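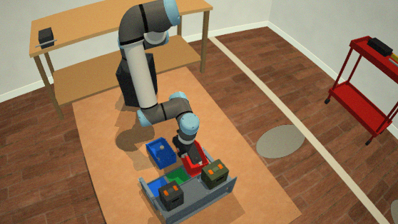 Figure 4.1 A simulated sorting cell: the arm's gripper reaches into the red bin, with two latched cases on the grey holder in front.

Industrial Automation / Buying and Commissioning

Chapter 4: Judging a Kit Before You Own It

Anyone who has ever ordered a robot kit from a catalogue will know the feeling of opening the invoice and wondering whether a weekend of extra reading might have saved a good deal of grief. I've been there myself, more than once (my garage can testify to it), and so I want to spend this chapter going slowly through a single purchase, from the first brochure to the day the thing earns its keep.

Our companion for the journey is the Hunik bench kit, sold by Sallitz at $1,290 with the arm, the gripper and a licence for Pledum, the simulation package that comes along with it. You'll meet Pledum first, and I'd encourage you to linger there! A simulated cell costs nothing to rearrange, and you can turn a bin on an angle, as the blue one is in Figure 4.1, and find out whether your program still copes before a single bolt has been tightened.

Look for a moment at how close together things sit. The forearm passes over the work, the wrist points down, and the gripper's body covers much of the bin it is reaching into. A brochure will quote you reach and payload quite cheerfully, but it will seldom mention how much room the wrist needs beside a raised wall, and that is a question we'll come back to in Section 4.2 with a tape measure in hand.

My colleague Necati Dursun trialled the kit at Yurt, a small parts distributor, and has kindly let me borrow his log. It covers 405 picks over 35 sessions, coffee breaks and grumbles included, and we'll read it closely once you've had a go at your own. Keep a notebook from the start, please, even a scruffy one. By April of his trial Necati was relying on his far more than on the manual.

4.1 Reading the Specification Sheet

Start with the page at the back, where the small print on mounting and clearances is usually kept.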